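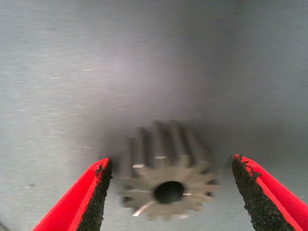

Auto Shop Basics for Owners
Session 4: Brakes, and How to Read a Repair Estimate
Flanbridge Evening Program, Room 7
Instructor: Francine McIntyre

Welcome back! Last time we got through tires and alignment, and I promised you that tonight would be the good one. Brakes are my favorite thing to teach, partly because the parts are so simple once you see them laid out, and partly because this is the repair where a little knowledge saves people the most worry at the counter.

Keep this handout with your owner's manual. Bring the manual next week too, please (a phone copy is fine).

1. What happens when you press the pedal

Your foot pushes a rod, the rod pushes a piston in the master cylinder, and the piston pushes brake fluid down thin steel lines to each wheel. Fluid doesn't squeeze down the way air does, so nearly all of that push arrives at the other end. In most cars there's a booster between your foot and the master cylinder that multiplies the effort. If you have ever tried to stop a car with the engine off, you know how much work the booster does for you — the pedal goes hard as a brick after a couple of pumps.

At the wheel, a caliper squeezes two pads against a spinning disc called the rotor. Many older and smaller cars have drums in back, where curved shoes press outward against the inside of a bowl. Either way you are turning motion into heat. That's the whole trick! Every stop is a heating problem, and nearly everything that goes wrong with brakes comes from heat, rust or water.

Words to know for tonight: master cylinder, booster, caliper, pad, rotor, shoe, drum, slide pin, bleeder screw.

2. Noises and feelings

High squeal at light braking, goes away when you press harder. Often the wear indicator, a small metal tab that touches the rotor when the pad gets thin. Sometimes only dust or a glazed pad. Get it looked at this month.

Grinding. Metal on metal, usually. Stop driving the car and have it checked. Rotors that could have been kept get ruined this way in a few days.

Pulsing in the pedal. Rotor thickness varies as it turns, or there's rust or pad material stuck in patches. People say "warped," and shops say it too, but true warping is rarer than you'd guess.

Soft or sinking pedal. Air in the lines, a leak, or a master cylinder that is bypassing inside. This one is urgent. Do not pump it and hope.

Car pulls to one side. Could be a stuck caliper, could be a tire, could be alignment. Think back to Session 3 and ask yourself whether it pulls all the time or only under braking.

A hot smell from one wheel after a short drive. Seized slide pin or a caliper that won't let go. The pins are cheap and the grease is cheaper, and a shop that cleans them at every pad change is a shop worth keeping.

3. The estimate

Now the fun part. We'll work from the one Keegan Charbonneau brought in from his visit to a shop in Hedton. He said we could use it, so thank you, Keegan!

The job was front pads and rotors on a family sedan. The estimate had two main lines:

Parts: $258
Labor: $165

Then there was a line for shop supplies at $18, and tax on top.

Look at each line and ask what is inside it. Parts should be listed one by one, with the brand or at least the grade. "Brake kit" is not enough. Are the pads ceramic or semi-metallic? Are the rotors coated? Is there new hardware, meaning the clips and the little anti-rattle springs? Keegan's first copy had a single lump figure for parts, and when he asked, they printed the detailed version in two minutes without any fuss. Most shops will.

Labor is usually the book time multiplied by the hourly rate. Book time is a published guess at how long the job takes a trained tech. You pay the book time even if the tech is quick, and you should also pay only the book time if the tech is slow. Ask for both numbers. If the bolts are rusted solid and the job grows, the shop should call you before going on.

Shop supplies covers rags, cleaner, grease and so on. Some places charge a flat fee and some charge a percentage. Ask if there's a cap.

Questions to copy onto a card and keep in the glove box:

How thick are the pads now, in millimeters, at each wheel?
What is the minimum thickness stamped on the rotor, and what did mine measure?
May I see the old parts?
Is the warranty on parts only, or parts and labor?
Which of these items can wait, and how long?

That last one is gold. A good service writer will happily sort the list into now, soon, and someday. Kerstin Ljungberg asked it in May over a long list on her wagon and went home having paid for less than half of what was on the page. The rest got done over the summer, one piece at a time.

4. Pads only, or pads and rotors?

This always starts a lively discussion, so let's have it. Rotors can be reused if they measure above minimum, with room for the wear they will see over the life of the new pads, and if the surface is smooth and even. They can sometimes be machined flat on a lathe. Years ago that was standard. New rotors have come down in price so much that many shops skip the lathe and replace them.

My own view is to measure first and decide after. I like a rotor with life left in it, and I hate to see one tossed.

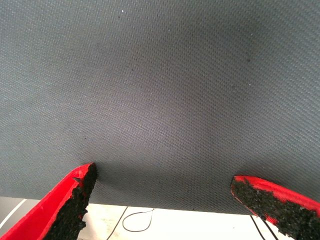 Diane Campbell disagrees with me on this and asked me to put her side in the notes: she has paid for pads alone twice, had a shudder within weeks both times, and would now spend the extra money up front to avoid a second day without the car. Fair enough! A second day without the car is a real cost, and you should count it. If you can't easily get a ride to work, that changes the math.

5. Brake fluid

The forgotten item. Brake fluid pulls water out of the air, and water lowers its boiling point. Check your manual for the interval, as makers vary quite a bit. Never top up with anything except the type printed on the reservoir cap. And if the level is low, find out why before adding any: it drops a little as pads wear, and it drops a lot when something leaks.

For next week

Find the reservoir under your hood and write down the fluid type from the cap.
Look through the wheel spokes with a flashlight, car parked and cool, and see if you can spot the outer pad.
Dig out one old repair bill, any kind. Cover up your name and address. Tetsuya Hirose has offered to make copies.
Read the manual's section on warning lights. We start with batteries and charging, then the lights.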